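Jimerdale Bedding Words
README, updated 09/10/2023

Hello and welcome! Jimerdale Bedding Words is a list of 417 everyday words and sayings to do with beds, sheets and sleep, gathered from four villages in the dale. I've been collecting these since I was a student and I still get a thrill when a new one turns up (the latest was "flobbed", for a pillow that has lost its middle).

What's in it

words.csv has one row per word, with the spelling, the meaning, the village and the rough age of the speaker.
sayings.csv has the longer phrases, each with a plain English version beside it.
notes.txt is my own scribbling on where words might have come from. Treat it as guesswork, please!

Words for a bed with a creased sheet

This is my favourite corner of the whole list. There are 11 of them, and people really do argue over the difference between "ruckled" (small creases all over) and "swaled" (long soft folds). Upper dale speakers use both, while in Stirnotberg you'll mostly hear "ruckled" for everything.

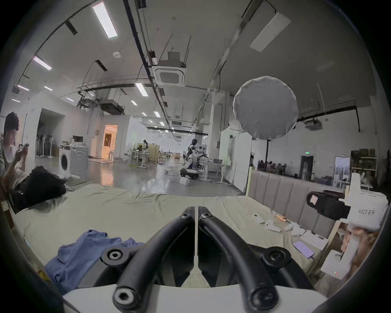
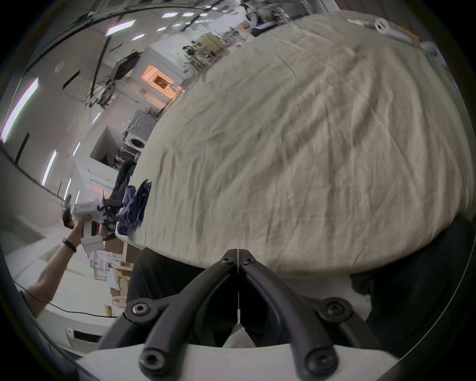
Spelling

Hardly any of these words had been written down before, so I spelt them as they sound. Ubaldo Lombardi went through the lot in March and caught five that were the same word twice, which pleased me no end. Where two spellings seemed equally good, the second is in the "also" column.

Known gaps

Caputo is thin, with very few speakers under thirty. Cot and cradle words are missing almost entirely, and I'd love some. A few rows marked "Clesunitz" came from a family who had moved away years before, so check those before you build anything on them.

Using and adding

Use the list for anything you like, and do say where you got it. To add a word, copy the last row of words.csv, fill in what you know and leave the rest blank. Half a row is still lovely to have!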